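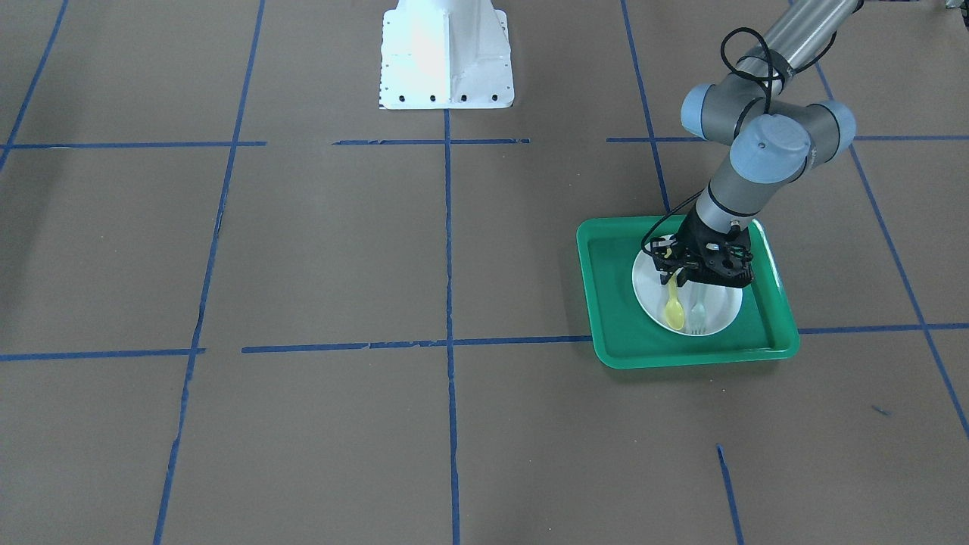 Mailing a chicken ought to be against the law, a reader in Trondville tells us, and so ought mailing anything else that can look back at you.

It's a fair point, and we'll get to it. But every March, at farm stores all over the country, baby chicks arrive in the mail. They come in a cardboard box with holes in it, and the box cheeps. If you have ever stood in a post office early in the morning and wondered why one of the packages was yelling, now you know.

How does a chick go two days without lunch?

Let's start inside the egg, before there is any mail involved.

The yellow part of an egg is the yolk. You may know it from breakfast. In an egg that's going to hatch, the yolk is food for the chick growing next to it. The chick uses it up little by little for three weeks, and then, shortly before hatching, it does something you should not try at home. It pulls what's left of the yolk into its own belly, through the spot where its belly button would be if chickens had the kind you have.

So a chick hatches already full. There is enough yolk tucked away in there to keep it going for 48 hours, and often a bit longer, with no food and no water.

Why would a chick need a packed lunch on the inside? Think about a hen sitting on a nest. Her eggs don't all hatch at once. One chick pops out on the first morning, a couple more that night, and there is always one slowpoke. The hen can't go marching off to find bugs while half the family is still in the shell. She sits. The early chicks wait under her feathers, complaining, and live on yolk until everyone has shown up.

People worked out that if a chick can spend that time waiting under its mother, it can spend it on a truck.

What happens at the hatchery?

A hatchery is a place where a great many eggs hatch on purpose, on schedule. The chicks at the Oria Farm Store in Nastport come from Czarnecka Hatchery, where the eggs sit in a big warm cabinet called an incubator. It does the job of a hen, only with less clucking. It keeps the eggs warm, keeps the air damp, and tips the eggs from one side to the other so the chick doesn't get stuck to the inside of the shell.

When the chicks have hatched and dried off, they change from something that looks like a wet sock into something that looks like a greeting card. Then they get packed the same day, because the clock on that yolk is already running.

The box is more clever than it looks. It has holes, so air gets in. It has a rough pad on the bottom, so little feet don't slide. And it is a bit crowded, which is the part people worry about. A chick can't keep itself warm yet. Its fluff is nice, but it isn't real feathers. Put one chick alone in a big box and it gets cold. Put 30 together and they heat each other, like kids on the back seat of the bus. If someone orders only a few, the hatchery may tuck in a heat pack to make up for the missing cousins.

As for the reader in Trondville: there are rules, and plenty of them. The chicks have to be very young, the box has to be the right kind, and the trip has to be quick. Some people think it still isn't a good way to treat a chick, and things can go wrong when a truck is late or the weather is nasty. That's one reason some families would sooner drive to a farm and pick up their chicks there. You're allowed to have an opinion. The chicks certainly do, and they share it the whole way.

What does the store do with them?

At Nastport the post office calls the store before it opens to say that the chicks are in. What the post office means is please come now.

Back at the store there is a brooder ready. A brooder is a warm pen for chicks. It has walls, soft wood shavings on the floor, and a heat lamp or a warm plate that stands in for a mother. New chicks like it at 95 degrees, which is hotter than you would like it. Each week the heat comes down a little as their feathers grow in.

The first job is a drink. Chicks don't know what water is, so somebody dips each beak in it, gently, one chick at a time. The chick looks insulted, tips its head back, swallows, and is an expert from then on. It will then walk through the water, kick shavings into it, and do something worse in it. The water gets changed a lot.

Food comes next. Chick food is crumbly and small, and the chicks peck at it, at the floor, and at each other's toes until they've sorted out which one is breakfast.

You can tell how they feel by where they stand. Chicks piled up under the lamp are cold. Chicks pressed against the far wall are too hot. Chicks scattered all over, eating and falling asleep in the middle of things, are fine. Yes, they really do drop flat on their faces to nap. It scares every new owner once.

Can I have one?

No. You can't have one, because chickens hate being alone, and many stores won't sell just one or two. You could have several, if the grown-ups agree and your town allows it. Some towns do, some don't, and some allow hens but not roosters, for reasons you'll understand at 5 a.m.

Before anyone says yes, here are some things to know:

Chicks stay cute for 2 weeks. After that they look like a feather duster that lost a fight, and it takes a while to improve.

A hen can live 9 years or more. You may be learning to drive by then.

She won't lay an egg until she's several months old, and she won't hurry because you're standing there.

Wash your hands with soap every time you touch a chick or its things. Healthy chicks can carry germs that make people sick. No kissing them, either, even the yellow one.

If the answer at home is no, you can still visit. Ask at the Nastport store when the next box is due, keep your voice down near the brooder, and ask before you reach in. Mornings are the noisy time, and after lunch most of them are asleep on top of each other.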